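ok so I've finally moved into the new flat and I have Thoughts about how buildings do laundry. Thread, probably a long one, mute me now if you need to

1/ Background for anyone new: my last three places all had a washing machine in the kitchen, wedged next to the oven, shaking the cutlery drawer open on every spin. I'd accepted this as life. Then I moved to a block with a shared laundry in the basement and I am a changed woman

2/ I was dreading it, I'll admit. My mum's reaction on the phone was "what, like students?" and that was pretty much my own feeling as well. I pictured lint everywhere and somebody else's pants on top of the dryer

3/ There IS lint. I've yet to see any pants

4/ The booking goes through an app called Clutell and it is dreadful. It logs you out every time you close it. The little calendar starts the week in the middle for some reason, so I spent my first month turning up with a full bag for slots I'd booked for the wrong day

5/ Also it sends a notification when your slot starts, one when it's halfway, one when it's nearly done and one when it's done. And then it asks you to rate the slot. Out of five! What would a two-star slot even be like

6/ But the cost, oh my god. I'm a spreadsheet person (sorry) so I went back through everything I spent on washing at the last flat. Machine on finance, two repair call-outs, a new hose, the launderette during the bad winter when the thing died completely, powder, electricity. Four years of it came to £2,781

7/ I had to go and have a lie down. £2,781! On keeping my own socks in rotation!

8/ Down here a wash is included in the service charge up to 12 a month, and after that you pay a bit for each one. I've never got near 12. The family on the top floor must, they've got twins

9/ Someone's going to ask about dryers so: one dryer, always busy, smells faintly of hot biscuit. I use an airer by the bedroom window and turn things over before bed

10/ Small tip I picked up off the noticeboard. If you wash at 30 you can get away with a lot less powder than the box tells you. I've gone down to half a scoop for a normal load and the towels are softer if anything. Before that I'd been pouring it in like gravel

11/ Another one: leave the door open after. I never did this at home because the door blocked the way to the fridge, and I had years of that swampy smell and blamed the drains, the bin, the downstairs neighbours. It was the rubber seal the whole time. Wipe round it with an old flannel and the smell goes in a week or so

12/ The thing I didn't expect to like is the waiting. There's a bench and a shelf of paperbacks with Stukico stickers on the spines (a café round the corner that shut down, I think they just gave the whole lot away). I've read one and a half thrillers in 15 minute bits while the spin cycle finishes. The half is because somebody took it home. If that's you: I need to know about the brother-in-law

13/ You do end up talking to people as well. I now know where to get keys cut, that Restau does cheap soup after eight in the evening, and which lift to avoid in December when the cold gets into it. In my last place I lived on the same landing as a man for four years and all I knew about him was that he owned a trombone

14/ Downsides, to be fair. You can't do an emergency wash at midnight. You carry everything down and then back up, and it's heavier on the way up, every time. And you have to be organised about sheets, which I'm not and never will be

15/ Right, the big one, and I know this will start a fight. Colours. I was brought up on three baskets: whites, darks, "brights". Red things got washed alone, like they had something catching. Since moving I've been putting the lot in together at 30 and I'm still waiting for the disaster
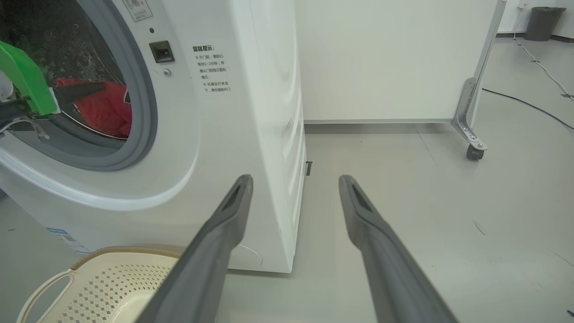 A new red jumper bleeds for the first three or four washes and then it's usually fine, so do it on its own till the water runs clear and after that chuck it in with whatever you like, is what Ó Dálaigh has just replied, and I'm pinning that because it's the most sensible thing anyone's said to me on here all year

16/ I'd add (from bitter experience, RIP the cream duvet cover) that "new" includes charity shop new. You don't know how many washes it's had. Treat it as a fresh one

17/ A few of you have asked about those colour catcher sheets. I've got a box. They come out a sort of sad pink and I feel they've done something, but I couldn't swear to it. An old white flannel seems to go the same sad pink for free

18/ And yes I do still do wool by hand, in the sink, with shampoo. I don't trust any machine with my nice green cardigan, I don't care what it says on the dial

19/ Anyway if you're looking at flats and the listing says "communal laundry", don't scroll past it like I did for 13 months. Go and have a look at the room. Check there's somewhere to sit, check if the dryer's working, ask what the booking app is and if they say Clutell just be ready for it

20/ My slot's starting, I've had the first of my four notifications. Will do replies from the bench – someone remind me to come back to the question about pillows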